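Fiadzo Opens Cleaning Cupboard Library in Dernton

DERNTON, June – Residents of the Kemitz apartments can now borrow household cleaning supplies from a shared cupboard on the ground floor, and the first shelves are already stocked. Fiadzo, the neighborhood group behind the project, opened the doors this month with 169 bottles, cans and tubs, all available to any household in the 22 buildings on the estate.

The idea is wonderfully simple. Most of us buy a product for one job, use a little of it and push the rest to the back of the space under the sink. Now a neighbor can pick up what they need, take it home for the afternoon and bring it back for the next person!

Orange has turned out to be the color of the opening collection. Plenty of donors brought brightly colored containers, among them a big plastic bottle with a rounded orange end, a ribbed band around the body and a bit of red label.
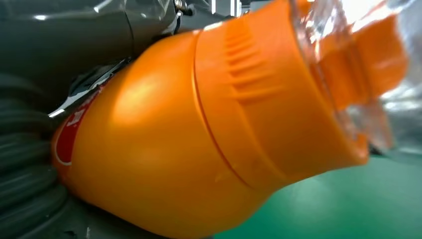 What Residents Can Borrow

The cupboard covers kitchens, bathrooms, floors and windows, plus a shelf for small repairs (glue, sealant, spare hooks and the like). Brushes, buckets and two long-handled window squeegees hang on the wall beside it. Loans are free and last up to 2 days. Anyone who finishes a product is asked to write it on the list inside the door so it can be replaced.

Donations are very welcome, too. Please keep every item in its original container with the label on. Fiadzo will not accept anything decanted into a drink bottle or a jar, and anything leaking should go to the Tredum recycling point, where the staff can advise on safe disposal.

Labels in Many Languages

The donated supplies come from kitchens all over the estate, and the labels show it. One glossy orange aerosol can has a dense block of small Chinese text, a white panel with blue and dark characters, and a dark blue label that reads "右手抓" in large white characters. Neighbors who read Chinese, Polish, Spanish and Twi have offered to write short English cards to sit beside items like these, covering what each one is for and any warnings. Until its card is ready, an item stays on the top shelf and is not lent out.

"I love this part of it," said Mawuli Arthur. "People come down to drop off a can and end up staying half an hour, swapping tips on oven doors and window frames. I've learned more about grout this month than in all my years of renting."
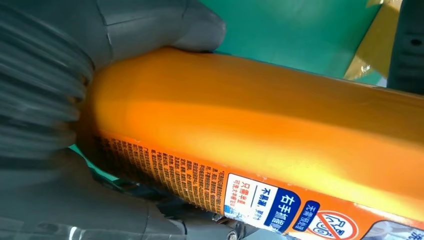 Orange aerosol can
with Chinese labels

Getting started cost $3,253, which paid for lockable shelving, new lighting and a vent for the room. Residents raised the full amount through a bake sale and a used furniture day in the courtyard.

The cupboard is open every evening from 5:30 to 7:30. Aerosols and strong cleaners are lent to adults only and kept on the locked shelves, well away from the heating pipe. New borrowers should bring proof of address on their first visit; after that, a name and apartment number will do.

Anyone who would like to write label cards or donate supplies can stop by during opening hours and ask for Mawuli.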